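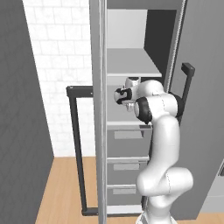
4.3 Entering a new supplier certificate

Use this section when a supplier sends a new or renewed quality certificate and you must record it in Cestura. You need the Editor role. If the Certificates tab is gray, ask your site administrator to change your role.

1. Open Suppliers and search for the company by its supplier number. Searching by name also works, but it can show closed accounts.
2. Click the Certificates tab, then Add.
3. Choose the standard from the list. If the standard is not in the list, choose Other and type it in full.
4. Type the certificate number exactly as printed, with all spaces and hyphens.
5. Enter the issue date and the expiry date.
6. Attach the PDF file. Only one file is accepted per certificate, so please join the pages before you upload.
7. Click Save. The status changes to Waiting for review.

Note: The reviewer receives a message when you save. The reviewer must be a different person than the one who made the entry.

Note: Cestura sends the first expiry reminder 52 days before the expiry date and the second one 5 days before. Both go to the buyer - the supplier does not receive them.

Caution: Do not overwrite an old certificate with the new one. Old records are needed at audits, and an overwritten file cannot be restored. Always use Add, also for a renewal.

If Save gives error 47, the expiry date is earlier than the issue date. Correct the dates and save again. For other errors, write to Rekha Joshi at the Funov support desk and include the supplier number.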